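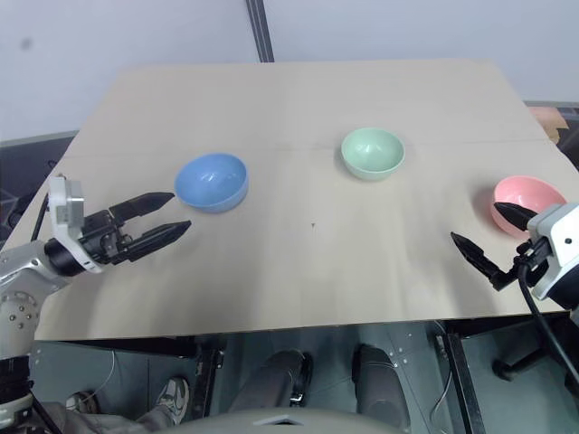
Bogumił Mazurek thinks the early stiffening is a water problem and has nothing to do with the age of the plaster. His note in the margin of the last entry asks for a repeat with tap water and boiled water side by side before anyone orders a new bag.

Sat 18 February

Plaster set times, continued. Same bag of Gourlay casting plaster as before, opened in the fall and kept folded over with a clip. Total used today 1,070 g, split evenly over eight batches. Water weighed, not poured by eye. Roson scale zeroed before each batch and it held zero all day.

Order of work: four batches on tap water, then four on water boiled and left to cool overnight. Plaster sifted into the water, left to soak, then stirred by hand until smooth. Timer started at first contact with water. End point is the thumbnail test. I would prefer a proper needle but ours is still bent.

Tap water: all four stiffened before I had finished tapping out bubbles. Final set came well inside 30 minutes in every case. Surface chalky at the edges, fine in the middle.

Boiled water: slower, though by less than the margin note predicts. The last one stayed pourable long enough to fill the long tile mold without a cold line. Some scale was left in the kettle, so part of the hardness did come out.
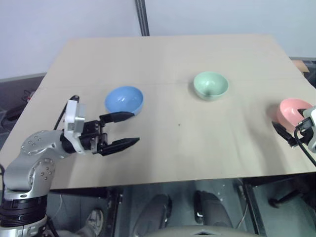 Bowls on the tabletop: blue, mint green, pink.

Possible confusion in the results: set plaster left on the stirring stick speeds up the next batch. I wiped the stick between batches in the tap series and scrubbed it in the boiled series, so the two are not strictly comparable. Repeat with a clean stick each time.

Bovier retarder not used today. The trial of it in the earlier entry gave a soft face that powdered under a brush, and I suspect the dose was measured against the wet weight. The sheet means dry weight. Corrected in the front of the book.

Demolding at 90 minutes. Boiled-water tiles came away clean. One tap-water tile broke at the thin corner, along a line of bubbles. Kept the pieces for comparison.

Opinion so far: water accounts for some of it, and the bag for the rest. Plaster from the top of the bag was lumpy in the sieve, the lower part much less so. Will ask Cultico whether they still sell the small tubs – a large bag goes off before we reach the bottom.

To do: straighten or replace the needle. Test top-of-bag against bottom-of-bag on one lot of water.

Recent entries
Retarder trial, first pass
Bubbles in thin corners
Drying rack: warped tiles
Sieve mesh comparison
Release agents on old molds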